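1/4/24

Marbling, endpapers for the Ondrejka job. First day back in the shop. Cold, heat only came on when I got here, so everything below was done with a cold room and probably cold size. Keep that in mind before anybody blames the paint.

Size: carrageenan, blended the night before the break and left in the fridge the whole time. Too old. Smelled ok but thin and stringy at the same time, like egg white. Tried it anyway. Colors went out fast, then the edges went furry and crept. Dumped it. Mixed a new batch, warm water this time, blender on low so it doesn't foam up as badly as in November. Still foam. Skimmed with newspaper strips, then skimmed again. Wants overnight really but I needed to know about the paper today.

Paper: the new stuff from Selodis. Gerd ordered it because the old text weight is gone and nobody will say when it's coming back. Feels good in the hand, a bit harder on one side. Grain runs the short way, NOT what the label says — check by bending, then wrote an arrow in pencil on the back of every sheet. Whoever opens the rest of the pack please do the same.

Alum: usual strength, sponged on, stacked under a board to stay flat. I think I went too quick on the second bunch, dry streaks. You can see exactly where the sponge ran out once the color's on, pale bands right across, color just slides off in the rinse. My fault, not the paper's. Wet the sponge more often. Sponge side to side and then up and down.

Paints: Zetalley blue, the ocher, the oxide red, black. Blue sinks. It always has, but in the thin size it went straight to the bottom like gravel. Added Rillum a drop at a time, stirring between. At seven drops to the little cup it floats and opens to a decent round. One more and it shoves everything else into veins. Ocher needs hardly any. Black none at all, leave the black alone, it spreads if you look at it. Red I never got right. Looks fine in the tray, prints pink.

Order that worked: black first, blue, ocher, then red last and sparing. Putting red before blue = mud.

Patterns. Client wants something like the original boards, which is a small nonpareil, quite tight, with the color gone brown at the edges so you can't really tell what the ocher was supposed to be. Fine comb is missing teeth near one end. Not fixing it today, just turned it so the bad end runs off the tray. Gelgit up and down, gelgit across, then comb. Slow. If you hurry the comb the lines wobble and then close up behind it.

Results, fresh size:
- first sheet: air bubble dead center, laid it down flat like an idiot. Corner to corner!!
- next: good pattern, streaks from the alum. Keep as sample for color only.
- next: good. Blue a bit heavy. This is the one to show.
- rest: all right but size getting dirty by then, specks, ocher going greenish. Skim between every pull, not when you remember to.

So 3 sheets worth keeping out of the day and one of those is a maybe. Not great but better than I expected from same-day size.

Rinsing: gentle tray rinse, no hose. Selodis paper is weaker wet than the old stuff, tore one at the corner lifting it over the rail. Use a board under it. Hung on the dowels, curled hard toward the marbled side as it dried. Gerd says they'll press out. He also says leave them 2 days before going near them with paste, color can still lift. I rubbed a scrap with a damp cloth and got a bit of blue on the cloth so he's probably right.

Did try waxing a scrap, dry, with a soft cloth, burnished after. Deepens the blue nicely, kills the ocher. Might wax just the outside boards and leave the endpapers plain. Ask client? They were picky about shine last time. Maybe don't bring it up until they've seen the plain one.

Pasting test on an offcut: wheat paste, thin. Stretched more across the grain than I'd like, easily enough to throw off the pattern if the two sides of an opening are supposed to line up. Cut oversize, paste, let it relax a couple minutes, then trim. Write down how long you let it sit or the second one won't match the first.

Left to do: new size tonight and this time let it actualy rest. Cover the tray. Thermometer, the old one's in the sink drawer I think. Re-alum the streaky ones? Not sure you can double up, I remember it making the paper brittle years later. Gerd to look up. Red — try a different bottle, the lid on this one was loose over the break and it's thick at the bottom. Need more alum too, and newsprint, we went thru nearly all of it skimming.
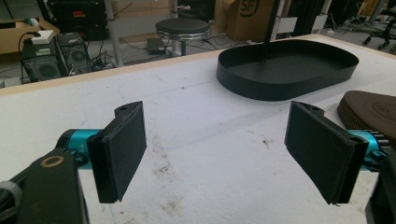

Also the client's deadline moved, I've got 2 weeks less than I thought, so pattern gets settled on the next session whether the red behaves or not. If it's still pink I'll drop it and go blue/ocher/black, closer to the old boards anyhow. Gerd has the boards in his flat file, top drawer, wrapped. Don't put anything on top of

them, the spine piece is loose in there too.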